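Shaped cake show moves from Skaddale to Gromley

The yearly show of shaped cakes, which until now was always held in the market hall of Skaddale, will take place in Gromley this fall. The organizers have announced the change together with the new rules for the bakers. The show stays open for home bakers and for professionals, and they will again be judged in separate groups.

The reason for the move is the size of the hall. In the last show there were 24 cakes on the tables, and the visitors had to walk past them in one line and could not turn back. Many people complained that they saw the cakes only from one side. For a normal round cake this is maybe no great loss, but a cake in the form of a lighthouse or a sleeping dog should be seen from all sides. The bakers had worked on the back side too, and some of them were disappointed.

The new place is the former dance school in Gromley, behind the bus station. It has a wide wooden floor, good light from the north windows and, most important for people who work with butter cream, no direct sun in the afternoon. In Skaddale the tables near the glass doors were always the least wanted. Two years ago a castle lost one tower there before the judges arrived, and its baker received permission to repair it with chocolate from the coffee stand.

What changes for the bakers

The most discussed new rule is about the inside of the cake. Until now up to half of the volume could be made of other things, for example foam blocks, wire or pressed rice cereal. From this year at least three quarters must be real cake. Wooden or plastic sticks that hold the layers together are still allowed, but they have to be written down on the entry form, so that the person who cuts the cake knows where they are. The judges will cut every cake in front of the public. Before, this was done in the kitchen.

Opinions on this are divided. Home bakers mostly welcome the rule. They say that a cake of foam with a thin cover of sugar paste is a sculpture, and that it is not fair to compare it with something that can be eaten. Some professional bakers answer that very high forms are not possible without a light core, and that the show will have fewer towers and more animals lying down. The organizers have replied that they have nothing against animals lying down.

A second change concerns cakes that look like other food. In recent years there were many of these: cakes like a hamburger, cakes like a plate of spaghetti, a cake like a pumpkin. They competed against dragons and trains and usually lost, although the work was often very fine. Now they have their own class with the name "Looks like dinner". The entries in this class must be shown on a usual plate, board or tray, and a small card should tell the visitors what is cake and what is not. Last time a visitor took a real bread roll for an entry and stood before it for a long time. It belonged to one of the helpers.

The class for children stays as it was. Children may have help from an adult with the oven and with the knife, but not with the decoration.

Prizes and money

The main prize in the home bakers' group is 1,000 dollars, and the main prize for professionals is 2,000 dollars. The money for both comes from the bakery Nornetti, which has shops in Skaddale and in Gromley and will also deliver bread and coffee for the two days. Nornetti does not take part in the competition itself. Its bakers may enter privately with their own recipes, but they may not work on their cake in the bakery rooms.

The colors and the sugar paste for the children's class are a gift from Paredes, a small shop for baking supplies. Paredes will have a table near the entrance where visitors can try out tools before they buy them - piping tips, smoothers, and the small wheels for cutting a wavy edge. The shop will also hold a short class each morning on how to cover a cake that is not round. Places in this class are free, but must be reserved.

The public prize remains too. Each ticket has a part which can be torn off and put in the box of the favorite cake. In the last show 702 votes were given, and the winner was a very plain gray suitcase with travel stickers made of sugar. The judges had given it only fourth place. It was the first time that the public prize went to a cake without any bright color on the main part, and the discussion about it in the local baking club went on until April.

After the judging, the cakes will be sold in slices, as every year. The income goes to the school kitchens of both towns. Bakers who want to take their cake home have to say this when they register. A cake that is not for sale can win every prize except the prize for taste, because the public tasting needs enough slices.

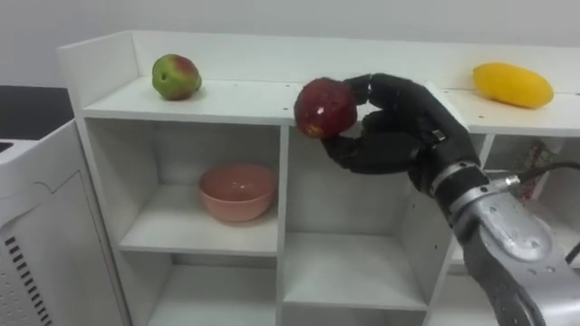

Page last changed: May 29, 2023

How to enter

Entry forms can be found at the library in Skaddale, in both Nornetti shops and at Paredes. The form asks for a drawing of the planned cake. It does not have to be a beautiful drawing, but the height and the width should be written next to it. No cake may be wider than the doors of the dance school, and the organizers ask everybody to take this seriously. Last time one entry had to be carried in through a window.

All ingredients must be listed. Nuts have to be marked in red on the card, also when they are only in the filling. Fresh cream is not allowed this year, since the new place has only one refrigerator and it is needed for drinks. Butter cream, ganache, jam and cooked fruit fillings are permitted. Fresh fruit can be used as decoration if it is put on the same morning.

Cakes are received on the first day from seven in the morning until ten. Bakers can drive up to the side door, unload and then park behind the bus station. A table for small repairs will stand just inside, with water, paper towels and a hair dryer. Who needs a stronger table for a heavy cake should write this on the form, because only four of them are available.

The hall opens for visitors at noon on both days. Tickets are sold at the door, and children who enter a cake come in free together with one adult. There will be an extra bus from Skaddale in the morning and one back in the evening - the times will be put up at the stops when the bus company has confirmed them.

The organizers still look for people who can help to cut and serve the slices on the second day. Experience is not necessary, but a steady hand is welcome. Aprons are provided. Helpers can sign up on the list in the Gromley shop of Nornetti, next to the register.

Photos of the cakes from the last show will hang in the entrance of the library in Skaddale during the summer. Bakers who do not want their cake to be included can tell this at the library desk.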